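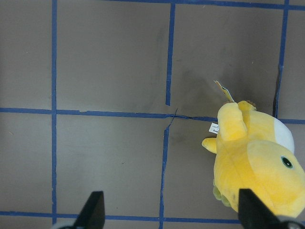 Solange MacLeod keeps the Hillik house rules on one page, and I'd come to Zarncombe to argue with a few of them. The tape first – does it have to be so fussy?

"It can be wonky," she told me. "It can't be moved halfway through a set." A set is 210 runs, and if a strip lifts after run 29 you start again. Ouch!

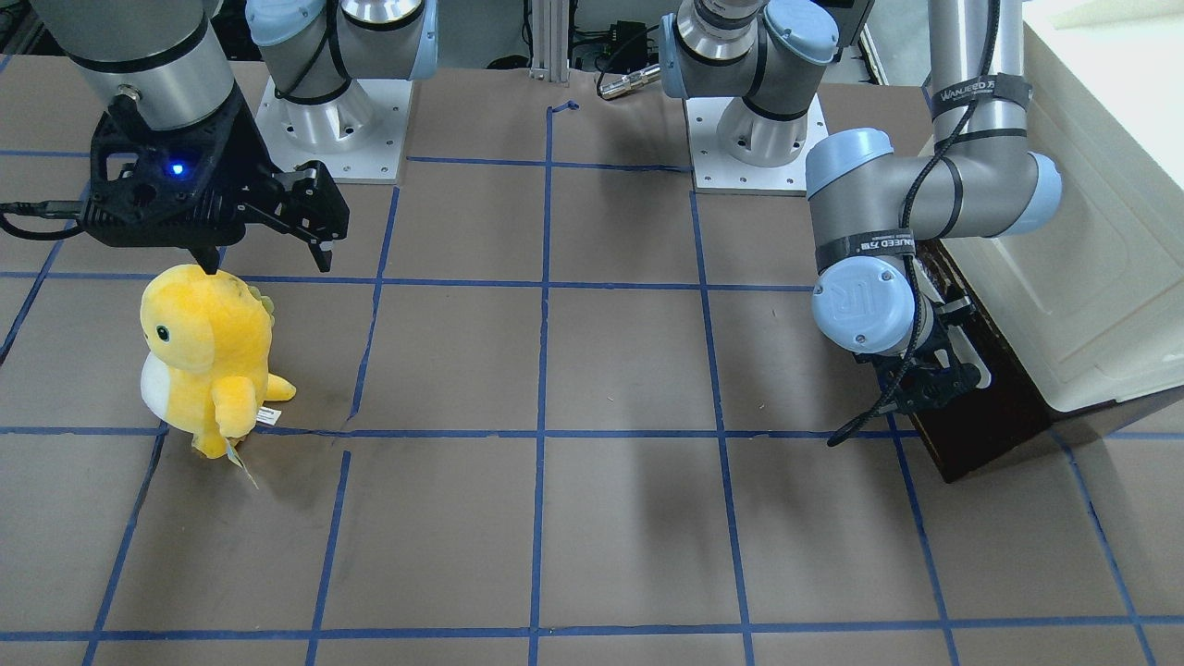

Two arms, one taped grid and a yellow dinosaur.

I asked about tags on toys. "Leave them on or cut them off, but write it down," she said. Rule 6, apparently, and the one she gets most emails about.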